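The Day the Gripper Wouldn't Let Go

I broke a mirror in June, and I'd like to blame a spring. 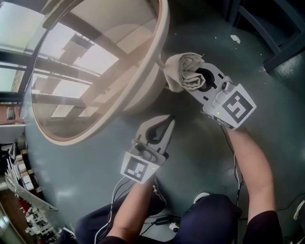
I'd been wiping for most of the morning by then, and my forearms were toast. The job at Nustia is simple to explain at parties: you do housework with a gripper in each hand, the grippers record how you move, and later a robot tries to learn it. I was on cleaning. Cloth in the right gripper, left one free to steady things, round and round the rim until the supervisor calls time. We needed 3000 wipes for the set (yes, really), and I was doing them in batches of 25.

The trouble started with the cloth. I squeezed, I wiped, I went to open the fingers so I could refold the thing, and they stayed shut. The little light was still green! Everything on the screen said the gripper was open. So I did what any tired person does and yanked.

The rag came free all at once, my arm flew back, and my other hand gave the mirror a good hard shove. It slid, tipped and cracked straight across. I sat there with my heart going like a drum and a sliver of glass in my thumb.

Amr Kabbaj, who built our rig, had it in pieces within 40 minutes. A few threads had pulled off the cloth and wound themselves around the finger pivot, and the return spring was too weak to push past them. The sensor sat on the trigger side, so it happily reported what my hand was doing and had no idea about the fingers. "It was telling the truth about the wrong part," he said, and I've been stealing that line ever since.

What bugs me is that we'd had roughly 4 sticky moments that week and I'd shrugged off every one. I never wrote them down. Amr found them later in the recordings, tiny pauses where I'm obviously tugging.

We use hemmed cloths now, the spring is stiffer, and there's a second sensor down at the fingers. I also wear cut-proof gloves around glass, and I complain about them constantly. The thumb healed fine. The new mirror is smaller, and Amr picked it out himself.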